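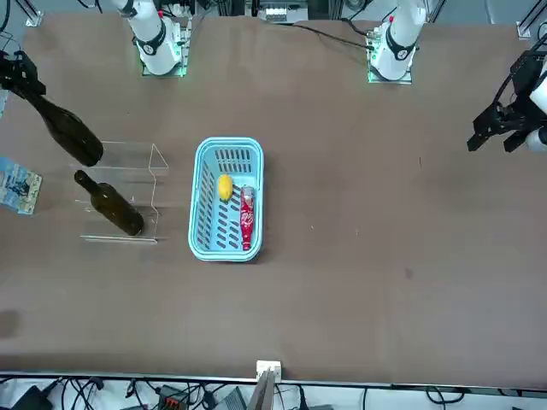 Storing Wine Bottles in a Clear Acrylic Stand

These steps apply to the Colen stepped stand and to similar folded acrylic models. Allow up to 3 minutes. No tools are required.

1. Choose a flat, level surface out of direct sun. A shelf that flexes under load is not suitable.

2. Wipe the stand with a soft damp cloth and let it dry. Do not use ammonia-based glass cleaner. It clouds acrylic and can start fine cracks along the folds.

3. Check the ledges for grit. A single grain under a full bottle will leave a permanent scratch.

4. Hold the first bottle by the neck and lower the base end slowly. Support the body with your other hand if the bottle is full.

5. Lay the bottle across the ledges so that the shoulder and body carry the weight and the neck extends past the front edge.

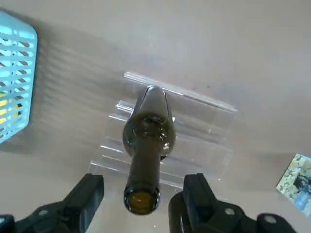 Bottle lying across the ledges, neck over the lower front edge.

6. Let go gradually. If the bottle rolls, lift it and set it down again. Do not slide it along the plastic.

7. Add the second bottle the same way, keeping the glass from knocking. Clear other items from beside the stand before you start, so there is room to bring the bottle in at an angle.
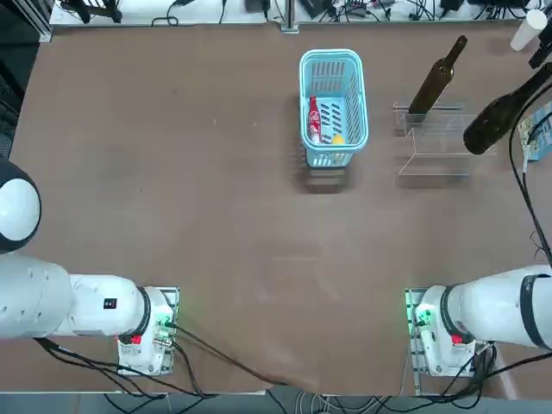
One bottle in the stand, the second held to the right. The light blue basket sits to the left.

Corked bottles kept longer than 2 months should lie so the wine touches the cork. Screw caps can rest at any angle. Empty bottles kept for their colour need no particular position.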